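The Pretend Kitchen, Taken Seriously
By Renata Oyelaran
Friday, September 13, 2019

The woman who picks the play food for Mornow has strong opinions about bananas. A toy banana, she tells me, should be half peeled and soft enough to be thrown at a sibling.

"A closed banana is a yellow stick," she says. "Open it a little and a child knows it's lunch."

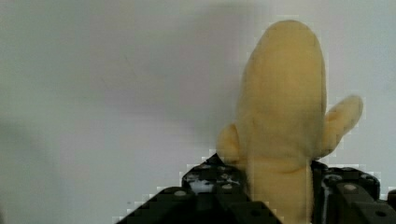
Bachmann disagrees, and wrote in to say that a banana arriving with its peel already open takes away the best part of the job. She has kept the letter. She has not changed the banana.

Her play sets started in Kakness, on a kitchen floor, with 300 pieces and no storage to speak of. The list has since been cut hard. Strawberries stayed – "you need something to put in a bowl" – and so did the ketchup, which gets served with everything, fruit included.

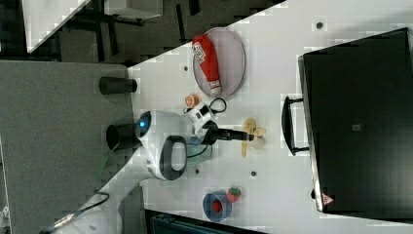
Does a play kitchen need a plate for every child? Two plates will do, because arguing over them is most of the game.

She is less relaxed about utensils. A toy spatula has to reach across a toy pan, and a colander has to have holes, since children check. She once turned down 500 colanders with the holes merely printed on. The supplier thought she was joking.

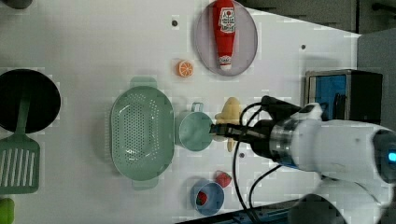 Pan, colander, cup and ketchup: the makings of a meal.

I ask what she cooks at home. "Toast," she says, and goes back to the subject of handles, where we remain until my coffee is cold.

The sets go on show in Fimalstead in February.

Comments

pegandpan: We own 1000 pieces of toy food and my son serves me the same orange slice every night.

Fimalstead mom: Printed holes!! I would have sent them back too.

lowshelf: Ketchup on strawberries is standard at our house. Real ones, sadly.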